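Filed under: Workshop > Cleaning & Upkeep

Keeping Dust Out of a Small Workshop
By Chrysanthi Petridis
October

I have a one-car garage with a bench along the back, and for years I swept it whenever I could see footprints. Then I started doing a few minutes after each job and a longer clean on Wednesday evenings. The longer clean used to take most of a Saturday.

Start high. Shelves and the tops of cabinets first, then the walls, then the bench, and the floor last. If you sweep first you will sweep again.

Use a vacuum with a brush end on anything with texture. A dry rag pushes fine dust into corners and it falls out again the next day. I keep two brush ends, one for sawdust and one for everything else, with tape around the second so I don't mix them up.

Metal surfaces with grooves need their own treatment. Run a stiff, dry paintbrush down each groove from top to bottom with the vacuum nozzle held under it. Follow with a damp cloth wrapped around a plastic putty knife. Skip spray cleaners here, as the residue stays in the channel and catches the next round of dust.

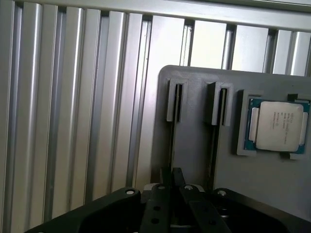

Ribbed aluminum: brush the narrow grooves before wiping the faces.

For oily marks on bare aluminum, a drop of dish soap in warm water is enough. Rinse with a second cloth and dry it right away. Steel wool leaves scratches, and so does the green side of a kitchen sponge.

Small parts should live in lidded containers. I had open trays for 28 kinds of screws and every one had a layer of grit in the bottom. Jars with lids fixed that. Label the side of the jar if it sits on a shelf and the lid if it sits in a drawer.

Electronics get done on a cleared bench, never on the same day as sanding. Unplug the machine at the wall and touch bare metal on the case before you reach inside.

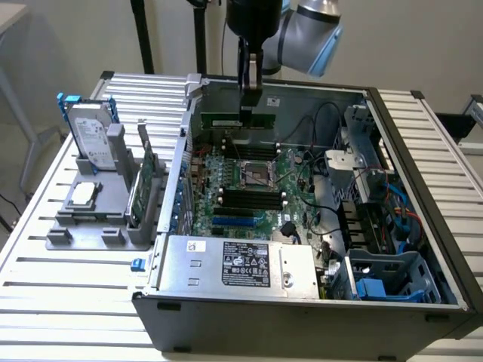
Hold each fan still with a finger while you blow it out, and use short bursts of air with the can upright. Take the dust outside if the weather allows. Handle memory and cards by their edges, and put loose screws in a cup as they come out. I lost one under the bench two years ago and it is still there.

Check the vacuum filter every seven uses. Tap it out over a trash bag, outdoors, and let a washable one dry overnight before it goes back in.

A doormat on each side of the door to the house helps more than I expected. Shake both out on the same day you empty the vacuum.

Questions or corrections: use the contact form | Back to top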